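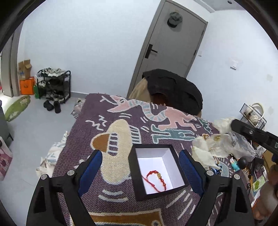
Red bracelet in the black box, blue pads on either side.

Rostureo gripper build, minutes of the members' meeting
Held in Trorthorpe, 13 November 2025

Opening and last minutes

The meeting opened late, mostly on account of people standing over the bench and trying the handle. Previous minutes were read and accepted with one correction: the spring order was placed with Pearce, and the minutes had it down as Ovbridge. Ovbridge is where the bearings come from. Both orders have arrived.

Apologies were received from the two members who look after the website. They sent a note asking for more build text, any build text, and the meeting agreed they have a point.

Fingers and linkage

Very good news here. The new linkage is on both hand units and the play at the pivots is much smaller than on the set we made in 2023. Several members said it feels like a different tool, and it was passed around the room more than once. The long triangular openings in the lower arms have stayed in the design. There was a suggestion to fill them in for stiffness, and after some lively back and forth it was decided to leave them alone until somebody can show the arms flexing under load.

The stiffer spring was tried and most people found it tiring. The softer one goes back in. Members with smaller hands were especially firm on this.

Pads

The blue textured pads are staying for the winter. The smooth ones let go of thin cord far too easily, and thin cord is what we want to be good at. One member would like to try a softer backing under the same texture and will cast a pair at home. Glue was discussed at length. Contact cement was preferred, applied thin, left overnight under a clamp. Please do not use superglue on the pads again, it goes brittle and takes the texture off with it.

Practice objects

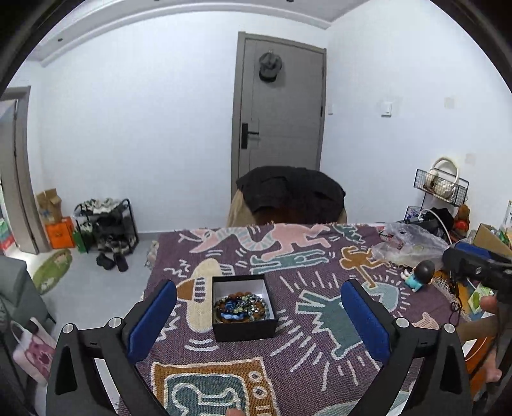 Choosing what to pick up took up the longest part of the evening, and it was the best discussion we have had in months. Blocks and cups are fine for a first try, but everyone learns them in minutes. Jewelry is much more fun. A single red cord bracelet is already a fair challenge, with the cord lying flat against the bottom of the box. A coiled pile of beaded bracelets, blue and brown and green together, is another thing altogether, and the question was whether a run should count if a second bracelet comes up with the first. Agreed: it does not count, put both back and go again. The tall sides of the box were raised as a problem too, as the fingers have to go in fairly upright and there is little room to open them. Members voted to keep the box as it is. If we can work inside it we can work in most things!

A longer bead strand was offered from somebody's craft drawer and gladly accepted. Fishing line was proposed and put off to another time.

Table and background

There was some concern that the purple cloth is too busy, with all its pink and teal creatures. A plain gray sheet will be tried next to it on the same evening, same objects, and the notes compared. Feeling in the room was about evenly split and the cloth has its loyal supporters. Whichever is used, it should be pulled straight before a run and the fringed edge kept clear of the handles.

Electronics

The handle board now logs finger opening properly from closed to fully open – a big step, and a round of applause was given. Zero still drifts a little after a long session. Quick fix for now: close the fingers fully and press reset between runs. The proper fix is a new magnet mount, drawing to be posted on the shared folder this month.

Cable strain relief is still a zip tie. It was noted that this was also in the last minutes.

Money

The meeting approved 300 dollars for bearings, filament and a second set of springs. Anyone buying small hardware should keep the receipt and write on it what it was for.

Open evening

We would love to show the build to the public in March. Visitors would get the handle in their own hands and try for a bracelet, with a score sheet on the wall. Offers of a larger table are welcome.

Actions

Softer pad backing, one pair, to bring next time.
Magnet mount drawing to the shared folder.
Gray sheet and bead strand for the comparison evening.
Build text for the website, anyone, any length.
Strain relief.

Date of next meeting to be sent by email.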